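**Kitchen arm check, Rorton bench, August 10, 2020**

Checked by me, read over by Bilal Nassar. I do this sheet before anyone runs the pot chores, and I've left my ramblings in because Bilal says he likes them (he may regret that!). 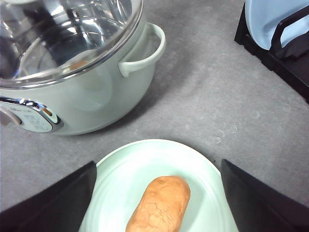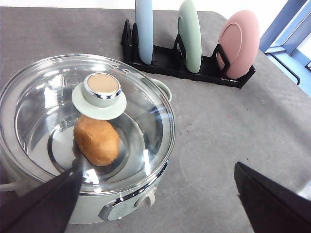 *Green pot, dish rack and gripper fingers, both views.*

**Before power on**

- [x] Stop button tested, 3 presses. Fine, and nice and clunky.
- [x] Cables clear of the arm's reach.
- [x] Finger pads wiped. The Gruvau pads do pick up grease, so give them a proper scrub and don't just flick a cloth at them.
- [ ] Bolts on the wrist marked with paint. Still waiting for the pen, sorry Bilal.

**Pot and lid**

- [x] Lid is glass with a metal rim, no chips found. Please keep the closing force low, I don't fancy sweeping up after it.
- [x] Pot switched off at the wall for all lid work.
- [ ] Shiny surfaces. I'm not happy yet. Glass and steel throw back so much light that I wouldn't trust the arm to find a potato through the lid on its own. A blind might help, Hopkin used one in May.

**Plates and rack**

- [x] Rack doesn't slide when pushed.
- [x] Speed limit set for plates on edge. Taking one out is still the chore I'd least like to leave it alone with.
- [x] Bread: soft grip setting loaded.

**Log**

Cycle counter reads 734, next service at 1000. Costley reckon the pads last 3000, we'll see!

So can it do the kitchen yet? Bits of it, with me standing there holding the stop button. I'd let it carry bread all day, but lids need someone watching. Passed for supervised runs only, and the two open items above need doing before I'll sign for more.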